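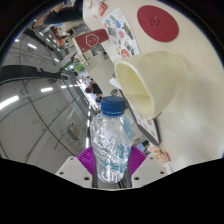 Collection schemes for household plastics differ in what they ask people to do with the closure. Some require that the cap be removed and thrown out with residual waste, some ask that it be screwed back on after emptying, and many give no instruction at all. The choice matters for the later steps, as bottle body and closure are usually made of different polymers and have to be parted before the body material can be sold as a single grade. In this study a container was coded as "capped" when the closure was seated on the neck at the time of inspection, whether or not it was fully tightened. A clear bottle with a dark blue screw cap, such as the one in Figure 2, was therefore coded as clear body, colored closure, capped. The color of the closure was recorded separately from that of the body throughout, and no attempt was made to infer the product from either.

### 3.2 Sampling

Material was taken from 199 households in two collection areas, Cabanatuan and Nisholm. The areas were chosen for their contrasting instructions: residents in Nisholm had been asked in a printed leaflet to leave the closure on, while those in the Cabanatuan routes had received no guidance on closures. Households set out their plastics in the usual way and were not told on which pickup the material would be held back. Consent was obtained in June, well ahead of the first pickup, to reduce the chance that participants would change their habits for the study.

Bags were labeled at the curb with a route code and a household number. They were kept closed during transport and were not compacted. This last point departs from normal practice. Compaction loosens some closures and forces others off, and an earlier trial run by Bouzid had shown that inspection after compaction understates the share of capped containers. The results given here describe the material as set out by the household and should not be read as describing what reaches a sorting plant.

### 3.3 Coding of containers

The bags yielded 1,279 containers that met the inclusion rule (rigid, necked, and made to take a screw closure). Each was assigned to one of four closure states: capped, ring only, bare neck, or mismatched. "Ring only" refers to a container on which the tamper band remained below the thread after the cap had been taken away. "Mismatched" was used where the closure plainly belonged to another container, and was applied only if both coders agreed.

Body color was coded as clear, tinted, or opaque. Lightly tinted bodies caused most of the difficulty. Thin clear walls pick up color from whatever stands near them, and strong reflections along creases can pass for a pale tint. Coders were told to turn the container against a matte white board and to judge the color at the flattest part of the wall, away from the base and any molded ribs. If doubt remained, the body was coded as clear. We accept that this rule shifts a small number of tinted bodies into the clear group.

Coding was carried out by Morsy and Baloch, working from the same sheet but in separate rooms. Disagreements were settled by Skov, who had not seen either set of codes. Raw agreement on closure state was 85 percent before settlement. Most disagreements involved the boundary between "ring only" and "bare neck" for containers whose band had split and hung loose from the thread. The coding sheet was revised after the first set of bags to state that a split band counts as a band, and those bags were coded again from the start.

### 3.4 Residual liquid

A seated closure traps whatever the household left inside. Residual liquid was measured by weighing each capped container as found, opening it, draining it neck down over a mesh, and weighing it a second time with the closure. Containers holding oil or detergent were drained for longer and flagged in the data. Labels were left in place for both readings.

Two limits of the procedure should be noted. Film clinging to the inner wall is not removed by draining, so the measured difference is a lower bound on the mass carried into the wash. In addition, containers that had been crushed by hand and then capped hold their shape under slight vacuum and do not drain until the wall springs back. They were opened and allowed to recover before draining began.

Closures were then bagged by route and passed to the density separation test described in Section 3.5, where bands and caps from the same container were no longer kept together.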